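Ruswood: progress report to Danell
05/06/2020
Prepared by Aníbal Falcão

You asked for this one to be shorter than the March report, which several of your colleagues apparently printed. I have done my best.

The headline is that the teleoperation layer now works well enough for us to complain about other things. Hand poses from the headset go through the new filter before they reach the planner, and the wrist no longer shivers when the operator is merely thinking. End-to-end delay was the item you marked in red last time. The fix was a queue that kept every stale pose in case somebody wanted it later. We now throw them away, and I am sorry it took us 14 days to find a line of code I had written myself.

Calibration is less glamorous. The transform between the wrist camera and the tool still drifts if the software is left running overnight. Godinho, our logging tool, records the drift in loving detail without doing anything to stop it. For the moment we recalibrate each morning, a routine that has been written up and is even followed. 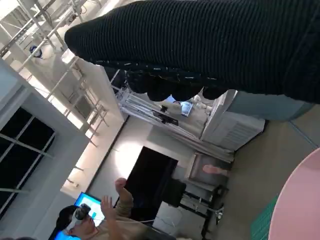
On data, we have 922 recorded episodes, of which 700 pass the automatic checks. Most of the rejects are down to timestamps: the camera stream and the joint stream disagree about what time it is, and the checker sides with neither. A good share should be recoverable once the alignment script is finished – I would rather not promise a figure, having promised one in March.

Cevix, the perception module, remains the weak spot. It segments rigid objects happily. Give it soft, dark fabric close to the lens and it reports either one very large object or none at all, with equal confidence in both. We have retrained it with heavier occlusion and the results are better, though not yet good enough to let the planner trust them unsupervised.

Still open:

Clock alignment between streams, in progress.
Overnight drift, cause unknown, suspects plentiful.
Gesture for "stop", which the classifier confuses with "open hand". We are changing the gesture.

Spending is on plan. The request for 8 more weeks of compute is attached separately, with the arithmetic shown this time.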